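Sicherheitsprüfung Serienset Caldeira
Datum: 25.06.2022
Prüferin: Evdokia Karamanlidis

1. Fluchtwege
Ausgang 2 frei, Beschilderung beleuchtet. Keine Mängel.

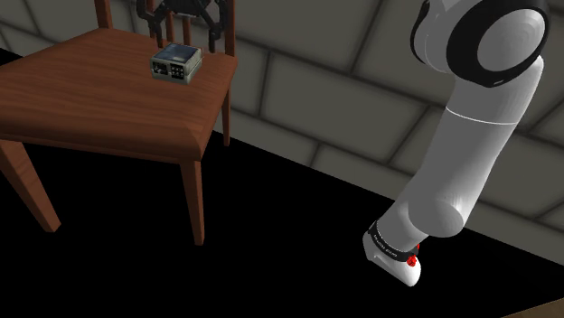

2. Hängende Lasten
Sicherungsseile vorhanden. Traverse für 300 kg zugelassen – Lastschild fehlt, Nachrüstung durch Kallton.
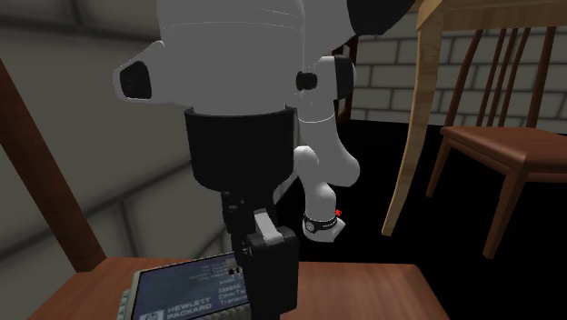

Brandschutznachweise der Dekostoffe liegen vor. Requisiten mit Darstellerkontakt sind vor jeder Szene auf Standfestigkeit zu prüfen. Das gilt auch für Sitzmöbel wie den rotbraunen Holzstuhl. Protokolle gehen an Aminu Okoro.

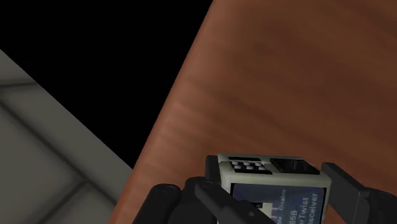 Fehlende Protokolle sind innerhalb von 8 Tagen nachzureichen. Nebelmaschine: nicht geprüft, Datenblatt fehlt.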